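Taking an old PC apart on the workshop floor

I had an old desktop tower sitting under my bench for 14 years, and every December I told myself I'd deal with it. It finally came out last week when Ute Reinholz from the allotments asked if she could have the shelf space for her seed trays (fair enough!).

Unplug everything first, obviously, then lay the case down and get the side off. I keep a muffin tin next to me for the screws, a different cup for each bit of the machine, and I put a scrap of masking tape in each cup with a word on it. Case screws and drive screws look so alike that I've mixed them up more than once, and it's a maddening job sorting them out again afterwards.

Drives come next for me. If yours sit in plastic caddies, look for the coloured tabs and press those before you start tugging. I've snapped a tab by being impatient, and the caddy was never much use after that.
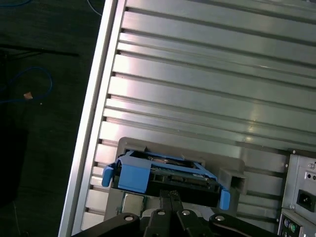

Can I put an old hard drive in the general rubbish? Take it to the small electricals bin at your local tip, and wipe or drill it first if it ever held bank letters, family photos or anything else you'd rather keep private.

Leave the power supply in one piece, please. Undo it from the case and lift the whole box out, but don't open it up, as the insides can hold a nasty charge long after it's been unplugged.

Cables I coil loosely and tie with a bit of garden string. I had 54 of them in a crate before I was strict with myself, and I've kept five. The rest went to the tip in the same trip as the case, and Ute's trays are already on the shelf.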